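Suture Spacing and Tail Length in Practice Closures
Student project report, Brirkera course in surgical technique
Anca Mocanu and Paula Sandu
20 Jan 2021

1. Purpose

The project looked at how evenly interrupted stitches can be placed along a short straight incision, and how long the cut tails should be left. Work started in November with reading and bench practice on foam pads. The closures on tissue came after that.

2. Materials

Thread was taken from a single Tandex spool and cut to 12 cm before each stitch. Longer pieces tangled during practice.

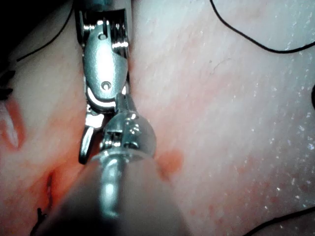
Surface condition had more effect on the work than we expected. A dull surface makes the cut edges easy to find, but the thread drags. On a moist one the thread slides well and the light reflects back. Dark thread was chosen for contrast, and the black strands stand out clearly on the pale pink tissue, even beside the red staining. Undyed thread was tried once on foam and dropped.

3. Method

The needle enters at 90 degrees to the surface, passes under the cut and comes out at the same distance on the other side. Entry distance was set at 2 mm. The needle is held with its tip free, and the other jaws stay close to the incision to steady the edge or receive the point.

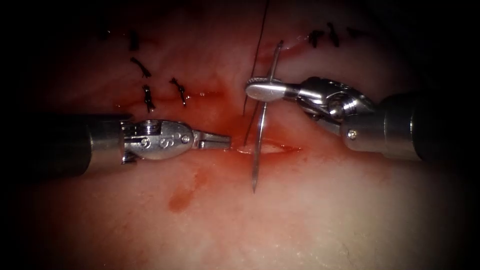
Figure 2. Needle held nearly upright at the incision, left jaws empty.

Each knot was tied before the next stitch was started. Tails were cut last -- cutting early left too little to hold if a knot had to be tightened. We allowed 30 minutes per closure, following the Győri worksheet.

4. Observations

Spacing was most even in the middle of the incision and least even at the ends. Tails lying across the cut made the next entry point harder to judge. Laying them to one side before picking up the needle helped.
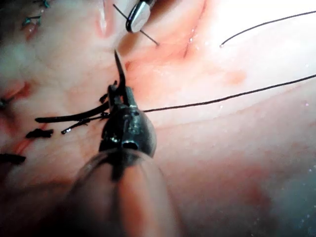

Figure 3. Tied sutures and cut tails at left; needle with trailing thread at center.

5. Remaining work

Tail length still has to be measured on the second set of closures. The Wornadent thread will be tested with the same method.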